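The Slow Return of the Mending Basket
1/15/22

My grandmother kept hers under the stairs, and I don't believe I ever saw the bottom of it. Socks went in, along with pillowcases and school shirts with a cuff gone, and on wet evenings some of them came out again, fit for another year. I hadn't thought of it for ages until I moved to Lonwood and found that half my street was darning.

It began, as far as I can gather, with the old Palumbo haberdashery on the corner, which was meant to close and somehow never did. The new owners cleared the back room, put in a long table and a kettle, and let it be known that anyone could come and sit with their holes and their buttons for as long as they liked. By the following March they had a waiting list (for mending, of all things!) and had sold more than 300 darning mushrooms.

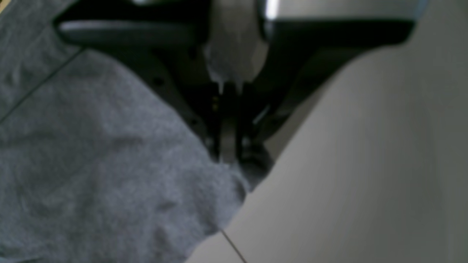

I went along with a jumper I'd been hiding from the moths, or from myself, and spent a whole afternoon on one elbow. It's a lovely way to lose an afternoon. You weave over and under, you unpick the bit you got wrong while chatting, and you drink a good deal of tea. My patch came out rather lumpy and a shade too green, and I've been showing it to people ever since.

Other towns have caught the habit too. Cevville has a mending night above the library, with 435 names on its mailing list, and there's a stall at the Bandenix market where you can leave a coat with a torn lining in the morning and collect it after lunch. I'm told the queue goes right round to the cheese van when the weather turns cold.

If you'd like to try it at home, start with something you're fond of but wouldn't wear to a wedding. Use wool a touch thinner than the jumper itself, work in daylight if you can, and leave little loops at the end of each row so the darn has room to shrink in the wash. My grandmother never told me about the loops, but I looked at one of her old socks the other day and there they all were.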